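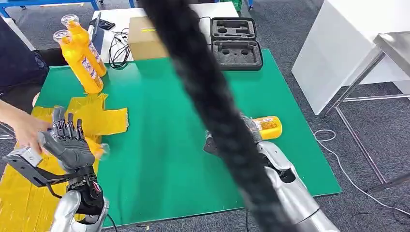 TAVITIER, January

162 shares | 8 comments

Lerkbridge is a control package for two-arm robots with fingered hands. It takes in commands from a person or a policy, works out where the arms and fingers should go, checks that against a model of the table and sends the result to the motors. Puranbridge sells it with one year of updates. I've been running version 2 on our bench for roughly eight weeks, mostly picking up yellow plastic bottles from a green mat and putting them down somewhere else on the same mat.

We used to do this with a pile of our own scripts. They worked, but each one had its own idea of which way the wrist pointed, and a new person needed a long time before they could change anything safely. The question for this review is whether Lerkbridge is worth paying for if you already have something that more or less runs. For us the answer is yes, with a few complaints that I'll get to.

Installing it

The installer is a single download and it finished without trouble on a clean machine. On our older machine it stopped halfway over a graphics library and left a half-written settings folder behind. You have to delete that folder by hand before trying again. The message on screen says "setup incomplete" and doesn't mention the folder. I found the answer in the release notes.

Each arm and each hand gets its own description file. The ones that come with the package cover common arms. Ours needed edits to the finger joints, and the editor for this is good. You drag a slider, the finger on the screen moves, and you can set the limits right there. Saving a bad limit is blocked, which I like. Undo only goes back one step, which I don't.

Calibration

Version 2 has a new calibration tool for the head camera and the two arms. You put a marker in the palm, step the arm through a set of poses and let it solve. It gives you an error figure for each arm and a plot of which poses fit badly. In the old version you got a single number for the whole robot and had to guess.

The result holds up well near the middle of the mat. Out toward the edges I can see the drawn hand on the monitor drift away from the real one, and more on the left than on the right. Adding extra poses near the edges helped. The manual should say to do this, and it should say it early.

Control

The control loop runs at 60 updates a second by default. It can be set higher, but on our computer the camera side began dropping images when I did that, so I put it back. At the default setting the arms feel smooth and they stop promptly when told to.

Finger control is the best part of the package. You can command joints one by one, or you can pick a grasp type and give it a single closing value. The second way is what I use for bottles. With a bottle lying on its side, the fingers come around the body and settle without much fiddling. With one standing up, I had to slow the closing speed or the first finger to touch would tip it. There's a setting called "even contact" that is supposed to deal with this. It helps some. I leave it on.

Switching between human and automatic control is also handled well. When you take over, the arm holds where it is until your input lines up with it, then follows. Our scripts used to jump. I'd missed how much time I spent bracing for that jump until it was gone.

Perception

This is the weaker half. The bundled object finder does fine on bottles that are apart from each other. Put two close together, one partly behind the other, and it will often draw a single box around both. Clear caps are a problem too. It finds the yellow body and ignores the cap, so the height comes out short and a grasp from above starts lower than it should. I fixed this by typing in the real bottle height, and there is a field for that on the object page.

Thin things that cross in front of the camera are worse. A rope or a cable passing between the camera and the table can split one bottle into two detections, or make a hand vanish from the tracker for a moment. Lerkbridge has a filter that keeps the last good position while something is blocked, and the wait time can be changed. Too short and the target flickers. Too long and the arm goes to where a bottle was before somebody moved it. The default is too long for a table where people reach in.

Wrinkled plastic sheet also gives it trouble. The depth picture over folds comes out lumpy, and the finder sometimes reports small objects that are only creases. If your sheet is close in color to your parts, as yellow is to yellow here, expect to spend some time on the color thresholds. Better still, keep the work area plain.

Planning

Path planning is done by a module called Iyer, which you can also run by itself. It checks arm against arm, arm against table and fingers against whatever is in the scene model. Boxes are easy to add. I put in the cardboard box and the open equipment case as plain blocks, with the upright lid as its own block, and it keeps clear of them.

It does not know about people. A person's arm coming in from the side isn't something the planner can steer around, and the manual is plain about that. You need your own safety setup and your own stop button. Lerkbridge will listen to a stop signal, but it isn't a safety system and shouldn't be treated as one.

I ran 162 planned moves from one side of the mat to the other and kept the log. All but a handful planned on the first try. The failures were all cases where both hands wanted the middle of the mat at the same time. Iyer's answer is to make one arm wait. That's a sensible choice, though it never says which arm it picked or lets you choose. I would like a simple priority setting.

Recording and playback

Every session can be saved with camera, joint and command data on one clock. Files are large. Playback lets you scrub back and forth with the robot model drawn over the video, and this has become the screen I use most. It's how I found the calibration drift. Exporting is slow, and it locks the rest of the program while it works, so I do it at lunch.

Search is poor. You can filter by date and by task name and that's all. If you don't name your tasks with care from the start you will be opening files one at a time to see what's in them.

Help and manual

Support answered both of my messages, one the same day and one after a long wait. The manual is clear on control and planning and thin on perception. The sample projects are short enough to read through, and I copied most of our bottle task from one of them.

Should you buy it

If you have two arms and real hands, and you're tired of keeping your own control code alive, get it. The control side and playback alone paid for themselves here. If you mainly want something to find objects on a busy table, look elsewhere or plan to plug in your own detector. The hooks for that are there and they work - I had ours connected in an afternoon.

We've renewed for another year. I'm still waiting on a fix for the export lock.

8 comments | Share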